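Place setting by teleop, week whatever

6/22/18

Quick one, I have to be out of here in a bit. People asked for an update on the table setting thing so ok.

Short version: still going. We drive two arms by hand over one table, spoon, fork, plate, cup, and each run gets saved. Goal was 300 good runs by the end of the month. We have 100. Not great! Half of that is my fault, I kept throwing out runs because I fumbled the fork, and Sibel finally told me to stop being so picky. She has a point, small fumbles are fine if you recover. Long pauses are worse. If you sit there thinking about your next move the arm learns to sit there too, at least that's what our first batch did. Just stood over the plate. Forever.

So new rules for whoever is driving:

Decide the order before you hit record. Out loud if you have to.
Move slow but keep moving.
No talking to Uriel mid run (sorry Uriel).
If you drop something on the floor, scrap it and start over.

Spoons are the worst. The handle is ok, the bowl is slippery and curved and the fingers just slide off. Daiane is way better at it than me, she comes in almost straight down and closes late. I come in at an angle and push the thing accross the table. We tried swapping drivers every 8 runs so the data isnt all one person's habits. Helped with boredom too.

Also watching the wrist view while driving. Took me ages to get used to it, now I can't do the plate without it. You lose track of everything else though, Ilgın keeps one eye on the wide view and yells.

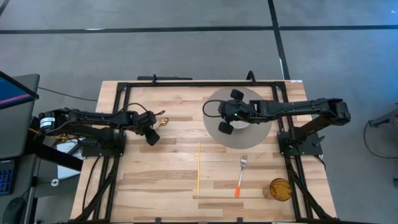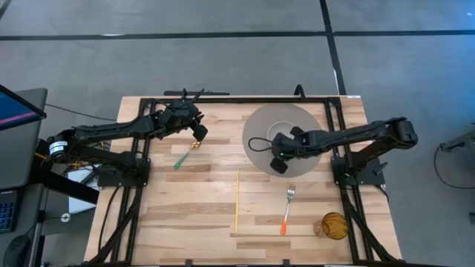
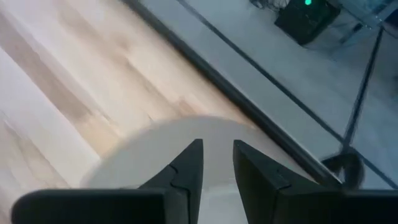

Arms over the table, and the view from the wrist.

Anyway. Next is moving the starting spots around more. Our early runs had the fork in nearly the same place each time and the policy fell apart when it was a hand's width over. Fadime wrote a little script that spits out a random layout before each run, you just set the stuff down where it says. Adds time, worth it I think. Ask me again at 300.

Still need to fix the lag on the left side, comes and goes, probably a cable. And somebody at Tritora wrote asking for our settings from March, I will send them, I just have to find them first. Comments are open, back in 3 days or so.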